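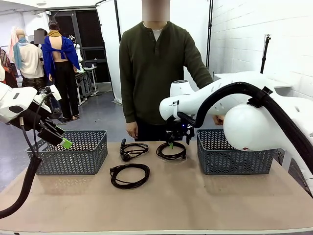
How long should the dough for stuffed flatbreads rest? Overnight in the fridge, and I will argue with anyone who says two hours is enough!

May 2023

Best batch yet. I mixed it last night after the dishes, 937 grams of flour because that was all the bag had left, 65 percent water, a spoon of yogurt, and went to bed feeling very pleased with myself. This morning it had puffed up against the lid and smelled a little like beer. So good.

Filling was potato, green onion, a lot of dill and the salty white cheese from Nishad (the counter there, not the new place on the corner). I grated the potato cold this time and it stayed in little threads instead of going to paste. Must remember that. Also more black pepper than looks sensible.

Osaze Ogundipe came over at noon with a jar of his pepper sauce and we ate the first four standing at the stove, straight off the pan, burning our fingers. He thinks lamb next. I think lamb too, but with sour plums if I can find any before July.

Rolled them thinner than in Brastbridge. The trick is to let the filled balls sit for 30 minutes under a towel, then press with your palm from the middle out, and only then pick up the pin. Two split anyway and the cheese ran out and went brown and crackly, and those were the ones we fought over.

Mervyn Dunmore wants a tray for his street lunch, 52 pieces, which is over three times what I've ever made in one go. I said yes before I'd thought about it! Need a second pan. Could freeze them flat between sheets of paper, half cooked, and finish them there. Test six first.

Buy: dill, flour (two bags), yogurt, more of that cheese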